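How to Set Up a Bedtime Reading Log Your Kid Will Stick With

I teach second grade, and every year parents ask me how to keep a reading log going at home past the first week. My own daughter quit three of them before we landed on this one, so I've had practice!

What you need: a spiral notebook, a pencil that lives with the notebook, and a stack of books your child picked out. (Yes, the same shark book again is fine.)

Step 1. Pick the spot first. We read on the bed, other families use the couch or the kitchen floor. Keep the notebook right there, and if you have to go hunting for it at 8 p.m. you've already lost the night.
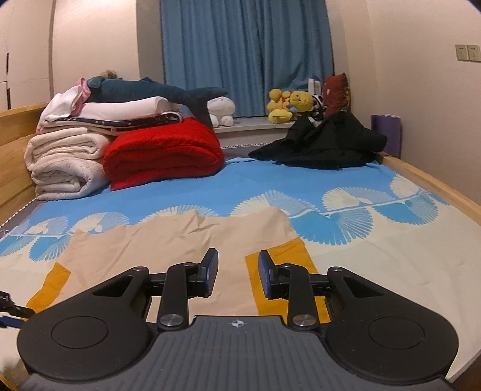
The blue sheet with the white shell-like fans.

Step 2. Draw four columns: date, title, pages, and one word. The one word is my favorite part. My daughter has written "gross," "sad" and "PIZZA," and I can still tell you which book each one goes with.

Step 3. Set the timer for 9 minutes. I know most school logs want more, and you can work up to that. When the timer rings you're allowed to keep going, but you don't have to. We started in September and by winter she was shushing me when it beeped.

Step 4. Take turns if your reader is tired. You read a page, they read a page. For brand new readers, have them do just the words they know and you fill in the rest. Write it down as a full night either way.
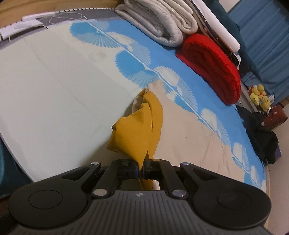 Mustard-yellow cloth on the bed.

Step 5. Skip the prizes for now. We tried stickers and spent more time arguing over stickers than reading. What worked for us was letting her choose Saturday's breakfast after a full notebook page, which takes 19 lines in ours.

Missed a night? Leave the line out and start again tomorrow. Please don't make them double up, it turns into a chore really fast.

If your child's teacher wants a signed sheet, copy the totals over on Sunday evening. Mine takes a couple of minutes, and she likes to read me the numbers while I write.

Viola Grasso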